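Fladum 形合わせ積み木データ 説明書(README)
形合わせ玩具の小さな積み木を、色、形、寸法、表面の状態で整理した表と、その記入規則をまとめたものです。
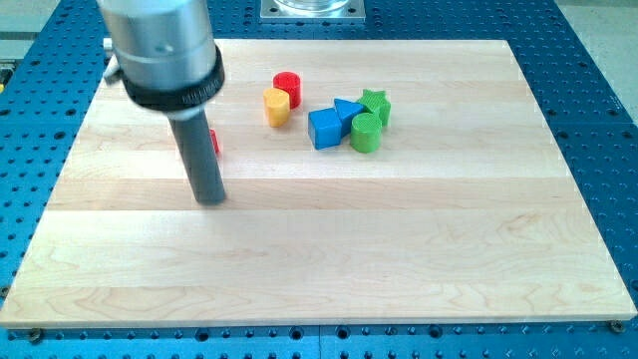

Chaltu Degefaからは、円柱を「丸」とだけ書くのはやめてほしい、立てて置けば上から丸く見えるが、寝かせれば長方形に見えるので、形の欄には見え方を書かずに立体の名前を書くべきだ、という指摘がありました。もっともな意見なので、現在の版では形の欄を立体名に統一しています。旧版の「丸」はすべて「円柱」か「円板」に直しました。直しきれなかった行には備考欄に「形要確認」と入れてあります。

1. 概要

Fladumは、中古や寄付で集まった形合わせ玩具の積み木を記録した表です。箱から外れて単独になった積み木が多く、どのセットのものか分からないまま保管されていたため、まず一個ずつ番号を付けて特徴を書き出すところから始めました。収録数は積み木155個、観察記録388行です。一個につき複数の観察記録を持つものがあります。

元の玩具の商品名が分かるものはほとんどありません。推測で商品名を書くことはせず、不明のものは空欄にしています。

2. 収録ファイル

pieces.csv
積み木の台帳です。一行が一個に対応します。

observations.csv
観察記録です。一行が一回の観察に対応します。同じ積み木を別の担当者が見た場合も、行を分けて残しています。

colors.txt
色名の一覧と、迷いやすい色の境目についての覚え書きです。

shapes.txt
立体名の一覧です。日本語名と英語名を並べてあります。

changes.txt
変更の記録です。新しいものが上に来ます。

文字コードはUTF-8、区切りはカンマ、改行はLFです。表計算ソフトで開くと番号の先頭のゼロが消えることがあるので、piece_idの列は文字列として読み込んでください。

3. pieces.csvの列

piece_id
積み木の番号です。四桁で、欠番があります。欠番は後から埋めません。

shape
立体名です。円柱、円板、立方体、直方体、三角柱、六角柱、星形柱、その他のいずれかを書きます。高さが直径の半分に満たないものは円板とし、それ以外は円柱とします。

color
色名です。赤、黄、緑、青、橙、紫、白、木地、その他から選びます。

height_mm
立てて置いたときの高さです。単位はミリメートルで、小数第一位まで書きます。

width_mm
上の面のいちばん広いところの長さです。円柱なら直径になります。

material
材質です。木、樹脂、不明から選びます。塗装が厚くて判断できないときは不明とします。

surface
上の面の様子です。平滑、格子模様、細かい凹凸、刻印あり、のように書きます。

source
受け入れ元です。Dilolside、Gkikas、その他の三通りです。

note
備考です。長さの制限はありません。

4. observations.csvの列

obs_id、piece_id、observer、shape_seen、color_seen、damage、noteの七列です。shape_seenとcolor_seenには、観察者がその場で書いた言葉をそのまま入れています。台帳の色名と一致しないことがありますが、修正はしません。表記の揺れを調べたいときは、この二列を使ってください。

damageは「なし」「角欠け」「塗装はがれ」「割れ」「変形」から選びます。二つ以上あるときはセミコロンで区切ります。

5. 記入の規則

積み木は平らで明るい色の板の上に置いて見ます。木目のはっきりした板でも構いませんが、木地色の積み木は輪郭が分かりにくくなるので、白い紙を一枚敷いてください。

寸法は二回測り、差が0.5ミリを超えたら測り直します。差がそれ以下なら平均を書きます。角が欠けている積み木は、欠けていない側で測ります。

色は昼光色の照明の下で決めます。黄と橙の境目がもっとも割れました。バナナの皮に近ければ黄、みかんの皮に近ければ橙とし、どちらとも言えないものは黄にして、備考に「橙寄り」と書きます。赤と橙で迷った例はありませんでした。

上の面の模様は、面を斜めから見て判断します。真上からの光では浅い格子模様が見えず、平滑と記入された行がいくつかありました。見直した行の備考には「surface再確認」とあります。

積み木どうしが触れて並んでいても、一個ずつ別に記録します。接着されて離れないものだけを一個として扱い、形は「その他」とします。

6. 受け入れと保管

Dilolsideからの積み木は布袋に入った状態で届きました。Gkikasからのものは仕切りのある箱に入っていましたが、仕切りと中身が対応していないものが多く、箱ごとの区分は使っていません。

乾いた布で拭いてから番号札を付けています。水洗いはしていません。木の積み木の一部で塗装の端が浮いており、濡らすとはがれるおそれがあるためです。

保管は浅い引き出しで、色ごとに分けています。形ごとに分ける案もありましたが、円柱の段だけがすぐ一杯になるのでやめました。引き出し一段の重さは700グラムまでとし、超えたら次の段に移します。台帳には引き出しの番号を載せていません。移動が多く、書いてもすぐ古くなります。

7. 使い方の例

円柱だけを取り出して高さの分布を見る、色名の揺れを調べる、欠けや塗装はがれの多い形を探す、といった用途を想定しています。欠けは三角柱と星形柱の角に集まっています。円柱では上下の縁の塗装はがれが目立ちます。

手元の形合わせの箱に合う積み木を探す場合は、width_mmに穴との隙間を見込んでください。台帳の値は積み木そのものの寸法です。穴の寸法は収録していません。

8. 分かっている問題

0041と0042は番号札が入れ替わっていた期間があります。その間の観察記録は、色の記述から判断して振り直しました。

materialの「樹脂」には、中が空のものと詰まったものの両方が含まれます。重さの列を設ける予定でしたが、使っていたはかりの目盛が粗く、小さな積み木の差が出なかったので見送りました。

星形柱の幅は、先端から先端までを測った人と、先端から向かいのくぼみまでを測った人がいます。備考に「先端間」とあるものだけが前者と確認済みです。残りは未確認です。

colors.txtの「木地」には、無塗装のものと透明な塗装のものが混ざっています。分けてほしいという要望は受けていますが、まだ手を付けていません。

英語名の列では、円柱にcylinder、円板にdiscをあてています。diskと書かれた行が残っていたら連絡をください。

9. 追加と訂正

積み木を追加するときは、pieces.csvの末尾に行を足し、changes.txtに番号と記入者を書いてください。既にある番号の使い回しはできません。紛失した積み木の行も削除せず、備考に「所在不明」と入れます。

訂正の連絡には、piece_id、現在の値、正しいと思う値の三つを書いてください。寸法の訂正には測った道具も添えてください。定規とノギスでは値の扱いを変えています。

まとまった追加はDurkariの担当者が確認してから反映します。次の見直しは5月の予定で、星形柱の測り直しを先に行います。

10. 利用条件

表と説明書は、出典としてFladumの名前を書けば、複製、加工、再配布ができます。加工した表を配る場合は、列の意味を変えた箇所を説明書に書いてください。積み木の現物の貸し出しはしていません。

11. 変更の記録(抜粋)

2019年1月14日
形の欄を立体名に統一。円板を円柱から分離。surfaceの列を追加。

それ以前
色名の一覧を作成。「だいだい」と「オレンジ」を橙にまとめた。番号を三桁から四桁に変更。三桁の番号で書かれた古いメモは、先頭にゼロを足して読んでください。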